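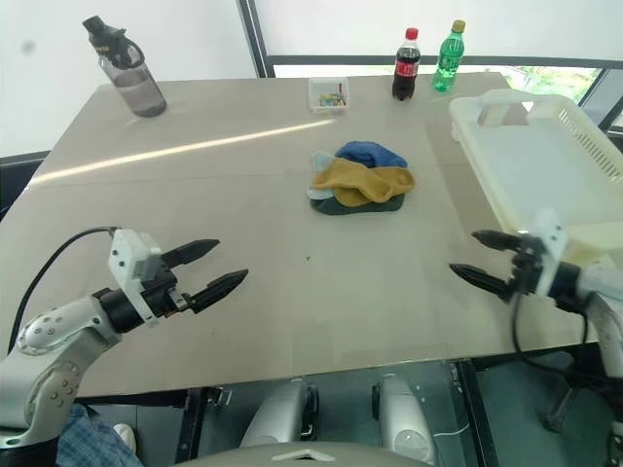 Gladys Ogola
Reviews, home and workroom
28/09/2024

Poltari folding table, large, in the greyish-beige. Had it since June so this is a proper go at it, not a first look. Quick one today, train in a bit.

Short version: good table, annoying legs.

I bought it for cutting out curtains. Wanted something I could walk round three sides of and then get rid of when people come to stay. My old one was a Grinier pasting table which sagged in the middle like a hammock, so the bar was low. The Poltari doesn't sag. I've leaned on it with both elbows, pinned a full length of interlined velvet on it, stood the sewing machine right in the centre. Fine. Slight bounce if you hit it, no more than that.

Surface is smooth, wipes down easily. Tea came off. Tailor's chalk came off. Red biro didn't, still there, my own fault. Pale colour is nice for seeing dark thread and useless for seeing cream thread – if you work mostly in calico get the darker one.

Now the legs. Four of them, each with a push button catch, and two of the catches on mine are so stiff I use the handle of a wooden spoon. Rang the shop and spoke to Kimutai Mwaipopo, very patient man, who said a drop of sewing machine oil and work them in and out a few times. Did that. Better, not cured. Height adjusts in steps and the top step is the one you want for cutting, my back is definately happier. Shame there's nothing in between that suits sitting down. Second step too low, third step too high, I use a cushion.

Weight – heavy. I can get it down the hall on my own but not up the stairs. No carry handle, which at this price is mean. Folded it goes behind the wardrobe with a finger's width to spare.

Price was 106 in the sale, delivery on top. Idolo do a similar size for less but the one I tried in the showroom rocked on a flat floor. Ó Briain make a lovely one, solid, oiled, and it costs silly money and doesnt fold.

Feet are plastic and slip a bit on floorboards. I put felt pads on, then it slipped more, took them off again. Rubber ones are in the post.

Would I buy it again, yes, probably, and I'd try all four catches before the delivery driver went. 4 out of 5. Will add a note when the rubber feet have been on for a while.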